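The Number 12 Bus

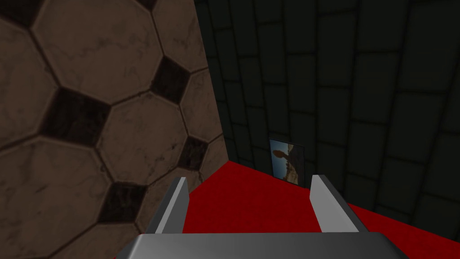

My daughter decided she was old enough to ride the bus by herself on the same morning she asked me to cut the crusts off her toast. She was ten and a quarter, she had joined the children's choir over in Limalville, and I had been driving her there every week since school started and then sitting in the hallway of the McGrath building for ninety minutes with a toddler on my lap. I want to be clear that I hated that hallway. The wall next to the bench is tiled in big beige-brown octagons with little dark squares tipped on their corners in between, and I'd stared at it for so many weeks that I saw it when I closed my eyes at night. My son used to press his thumb on every dark square he could reach and say "beep." So when she said she could get there on her own, a selfish little part of me sat right up and listened. The rest of me said absolutely not and went to find the peanut butter.

She brought it up again in the car. Then at dinner, and then through the bathroom door while I was in the tub, which in our house is where most serious negotiations happen. She had a plan. She'd written it out on the back of a math worksheet, with arrows. The 12 stops at the end of our street in Palthorpe and goes straight down Kiltel Avenue, over the bridge, and past the McGrath building, no transfers. It takes twenty-five minutes. "I will sit near the driver," she had written, and underlined it twice, and I could tell that was the line she thought would get me.

It did get me a bit.

The Deal

Her dad was working away that fall, so I had to run it past him over the phone, and he said what he always says when he's in a motel eight hours from the problem, that he trusted my judgment. I told him I'd been hoping to use his. We could hear each other chewing for a while. Then he told me he'd been riding the bus at seven with a house key on a shoelace around his neck, and I said yes, and you also once ate a candle. He said that was a different year.

So the deal went like this. We would ride it together twice. Then she could do it once on her own, going there only, and I'd pick her up after. She had to carry my old phone, the one with the crack. She had to text me when she got on and again when she got off, and if anything felt weird she was supposed to go and stand by the driver and call me, even if it felt like a silly kind of weird. She agreed to all of it so fast that I wished I'd asked for more. I could have gotten her room cleaned out of that!

The two practice rides went fine, or hers did. My son screamed for most of the first one because he wanted to be the person who pulled the cord, and then he pulled it six times in a row on the second one and we got a look from a man holding a ficus. My daughter moved to a seat across the aisle and pretended to be traveling alone. I watched her watching out the window. She had her choir folder flat on her knees with both hands on top of it, like a very small lawyer, and when the bridge came up she started to hum and then noticed I could hear and stopped.

I remember thinking, she's not going to look back when she gets off this thing. I don't know why that was the part that bothered me.

Thursday

The day came and I was a wreck. I put three snacks in her bag. I wrote my number on a piece of paper and put it in the bag, and another one in her coat, and if she'd held still I'd have put one in her shoe. She stood it pretty well. She let me walk her to the end of the street, but only to the mailbox and not to the actual stop, and my son and I stood behind the mailbox like two people robbing it.

The bus came. She climbed on, the doors shut, she was gone. I was right, she didn't look back.

My phone buzzed. "On," it said. Just the one word.

Here's where I have to tell you what I did, and I'm not proud of it. I picked up my son, I ran back to the house, I buckled him into the car with one shoe on, and I followed the bus.

I'd like to say I kept a sensible distance. I was right on that bus. I was so close that I could read the whole ad on the back of it, for a mattress store, up to $400 off, and I must have read it thirty times. Every time the 12 pulled over, I pulled over. A guy behind me on Kiltel Avenue leaned on his horn, and my son yelled "beep!" back at him, just thrilled, finally somebody who spoke his language. I couldn't see her at all. I kept looking for the top of her green hat in the windows and all I saw was a row of grown-up heads, and I got it into my mind that she'd gotten off early, or that somebody had sat down next to her, or that she was crying and being brave about it.

At the bridge the light changed and the bus went through and I didn't.

That's a long light. People in Palthorpe complain about it all the time and there was even a petition with 700 names on it, one of them mine. I sat there with my hands on the wheel and watched the mattress ad get smaller and smaller until it went down the far side, and there was nothing I could do about it except sit. My son asked where the bus went. I said it went to choir. He thought about that. He said, "Bye, bus," in a perfectly cheerful voice and started eating something he'd found in the seat.

And I cried, a little, at a red light, with the blinker on for no reason. I wasn't going to put that in but there it is.

Then the phone buzzed again in the cup holder. I pulled into the gas station on the other side before I read it (I do have some standards). It said, "Off. Im here. Also mom I can see you when you follow the bus."

A second later she sent another one. "The driver asked if I knew that lady."
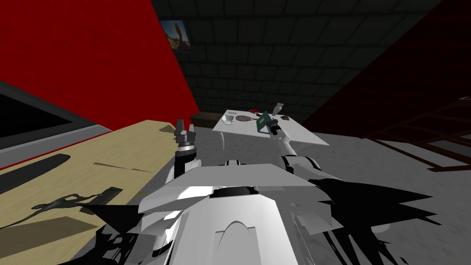

What She Told the Driver

I didn't get to hear the rest until pickup. I drove around Limalville for a while with nowhere to be, bought my son a muffin, bought myself a bigger one, and went back and parked in the same spot as always. I didn't go in. It was the first time since September that I hadn't sat on that bench, and I didn't know what to do with my arms.

She came out with the other kids at a quarter to six, swinging the folder. She got in the front, which she isn't supposed to do, saw my face, and got in the back. Nobody said anything until we were over the bridge.

"So what did you tell him?" I asked.

"Who?"

"The driver. When he asked if you knew that lady."

She took her time with it. I could see her in the mirror, pulling the fingers of her gloves one by one.

"I said yes," she said. "I said you were practicing."

I laughed so hard I had to turn the wipers on, by accident, with my elbow. Then she started laughing too, and my son joined in because he never likes to be left out of one. She told me the driver had kids of his own, and he'd said his wife walked behind theirs all the way to school for a month, in sunglasses. She told me a lady across from her had been knitting something with legs. She told me that she'd been scared at the stop with the big hardware store because a whole lot of people got on at once and she couldn't see the front anymore, and she'd held on to the pole and sung the alto part in her head, the entire thing, until they got off again. She'd eaten all three snacks by then, so she told me that too, in case I was planning to cut back.

"Were you okay when you lost us?" she asked. "At the light?"

I said I was fine.

"You can text me," she said. "If it feels weird."

Next Week

She's going again, both ways this time, so there will be two texts going and two coming back, and I've promised to stay home. I've promised her and her dad and the man at the gas station, who didn't ask. I have a whole list of things I'm going to do with the quiet. There's a closet I've been meaning to get to, and my step counter tells me I walked 3,640 steps last Thursday, mostly back and forth between a car and a muffin, so maybe a real walk.

My son has his own plans. He went to the window this morning when the 12 went by and put his thumb on the glass, right on top of it, and followed it along until it ran out of window. Then he asked me to cut the crusts off his toast. I cut them off and ate them standing up, and I looked at the clock, and it was still only ten after eight.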